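Scrutineering (motorsport)

Scrutineering is the inspection of competing vehicles by officials before, during and after a motor race. Its purpose is to confirm that each car meets the technical and safety rules of the series. The officials who carry it out are called scrutineers. In the United States the process is more often called technical inspection, or simply tech.

Initial inspection

Most events hold a first round of checks before any car is allowed on the track. Scrutineers look at the roll cage, seat mounts, belts, fire extinguisher, fuel system and electrical cutoff switch. Helmets and race suits are checked for approval labels and expiration dates. A car that passes receives a sticker, usually placed where pit lane marshals can see it. A car that fails may be repaired and presented again.

In the Lowther Touring Series, teams must present each car with its logbook. The logbook records past accidents and any repairs to the chassis. The minimum weight in the series' junior class is 2,000 pounds with the driver on board.

Post-race checks

After the finish, cars are held in a closed area known as parc fermé. Team members may not work on them without permission. The top 3 finishers in each class are normally weighed and measured, and other cars may be picked at random. Common checks include ride height, wing position, tire markings and fuel samples. Engines may be sealed at the track and taken apart later.
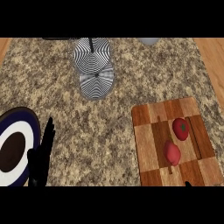 Can a driver lose a result after the podium ceremony?

Results stay provisional until the stewards sign off on them, so a car found to be outside the rules can be excluded and the drivers behind it moved up.

Penalties and appeals

Scrutineers do not hand out penalties. They report their findings to the stewards, who hear from the team and make a decision. A technical breach usually leads to disqualification from the session, even when the team gained little or nothing from it. Smaller matters, such as a missing decal, tend to bring a fine. At the Kekora Raceway round held each August, the fine for a late presentation is $600.

A team may give notice of appeal within the time set by the rules. Under the Lowther regulations, the full written appeal must follow within 7 days. Any parts in dispute remain sealed until the case is closed.

See also

Parc fermé
Homologation
Balance of performance
Race steward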